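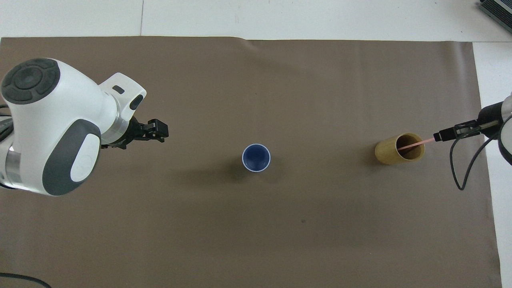

Le laboratoire d'essais Gidutari a publié en mars les résultats d'une comparaison entre deux pinces parallèles montées sur un poste à deux bras. La première, fournie par Nesirus, est un modèle généraliste à doigts courts. La seconde, le prototype Serolach, reçoit des doigts étroits prévus pour les objets de faible section. Les essais portent sur la saisie et l'insertion de petites pièces sur un plan de travail recouvert de papier brun. Parmi les tâches retenues figure la manipulation d'une tige rose engagée dans un récipient cylindrique en bois couché sur le côté, que le bras droit tient par une extrémité tandis qu'une tasse bleue reste posée à proximité. Le bras gauche, pince vide, demeure en attente au-dessus du plan.

La campagne totalise 1157 cycles, répartis à parts égales entre les deux pinces à un cycle près. Chaque série compte 29 cycles au maximum, après quoi le zéro des doigts est repris. Les deux pinces ont été pilotées par le même contrôleur, avec une consigne de force identique et une vitesse de fermeture limitée à 15 mm/s.

Sur les tiges, la pince à doigts étroits obtient le meilleur taux de réussite. L'écart tient surtout à l'approche : les doigts passent plus près du bord du récipient sans le toucher, ce qui réduit les déplacements involontaires. Sur les objets larges, dont les tasses, le classement s'inverse. « La flexion des doigts devient mesurable dès que la charge est décentrée, et la position lue par le codeur ne correspond plus à celle de l'extrémité », indique Aleksandra Nowicki, responsable des mesures. Une correction logicielle a été testée, avec un effet jugé insuffisant.

Le rapport signale aussi un point de câblage. Sur la pince Serolach, la boucle laissée libre sous le poignet exerce un couple parasite dans certaines orientations — assez pour fausser l'estimation d'effort à faible charge. Þórarinn Bach, chargé de l'intégration, recommande un guidage le long du dernier segment et une nouvelle tare après chaque changement d'orientation.

Les deux fabricants ont reçu les données brutes. Une seconde campagne est prévue avec des doigts de 2 mm plus épais et une caméra fixée au poignet, la vue en hauteur utilisée jusqu'ici ne permettant pas de vérifier l'alignement à l'entrée du récipient. Le protocole restera inchangé pour le reste, y compris la consigne de force.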